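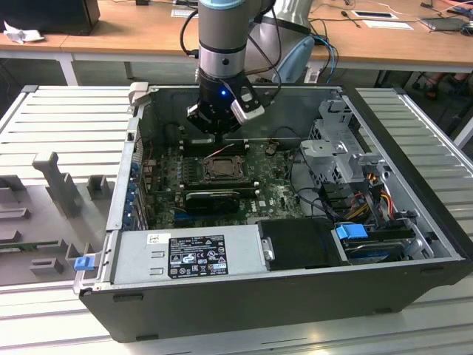
Ticket: PC teardown cell, arm stops over the case during visitor demo

Opened by: Adjoa Aryee
Assigned to: Tharindu Sivakumar
Site: Breltport, demo room
Priority: High (open day)
Status: Closed

Problem as reported

The cell ran fine all morning. On the second visitor group the left arm came down into the tower, stopped above the board and would not go on. No crash, no contact. The pendant showed "target pose not confirmed". I cleared it and restarted the sequence from the top. It did the same thing at the same height. The group was moved on to the Osex bench while I tried again.

I have not changed the program. Gripper light is blue. Emergency stops all released.

Adjoa

Reply, Tharindu Sivakumar

Please send the following:
- program version shown on the Fedarus start page
- whether the tower was swapped between groups
- whether anyone moved the tray to the left of the tower

Don't raise the timeout to get past it. The arm is waiting for the camera match and a longer wait will only give you the same message later.

Reply, Adjoa Aryee

Version is 11.8, same as in the April rehearsal. The tower was swapped, yes. Struan put in a second one of the same model so the first group's could be refitted. The tray has not been moved as far as I know, it is bolted down.

Log, Tharindu Sivakumar, on site

Step 1. Ran the arm empty to the home position and back. Repeats properly. Joint readings normal on both arms.

Step 2. Opened and closed the gripper 10 times from the pendant. No faults.

Step 3. Checked the cable loop on the wrist for pulling at the low position. There is enough slack.

Step 4. Looked at the match score in Fedarus with the tower in place. It was 61 and the limit is 80. Took the tower out and put the first one back. Score 94. So the fault goes with the tower, or with how it is sitting.

Step 5. Put the second tower back and measured from the table edge at both ends. It was 8 mm out at the front end. One of the table stops had been slackened and not done up again. Struan confirmed he loosened it to get the case in and then got called to the door.

Step 6. Pushed the tower up to the stop, tightened it, ran the match again. Score 92.

Step 7. Full sequence at 30 per cent speed, then at demo speed. Both completed.

Cause

Tower not seated against the stop after the swap. The software did what it should.

Comment, Selvaraj Wickramasinghe

Can we have a message that says something more useful than "target pose not confirmed"? I was talking to the visitors at the time and had no idea if it was a two-minute job or the rest of the day. I told them it was a safety pause, and then one of them asked me what it was pausing for.

Comment, Tharindu Sivakumar

I can add the score and the limit to the message. I can't make it name the loose stop, there is no sensor on it. Raised separately with Miah, who look after the pendant screens.

Comment, Struan Rutherford

My mistake on the stop. I have put a line of paint across the bolt head and the table so you can see if it has turned. Swap sheet now reads: case in, push to stop, tighten, check score, then sign.

Comment, Pranab Matubbar

Afternoon groups all ran without a stoppage. Please keep the second tower with the cell, we want it for the school visit too. Happy to close.

Closed by Tharindu Sivakumar, May 23, 2021. Message change still open under its own ticket.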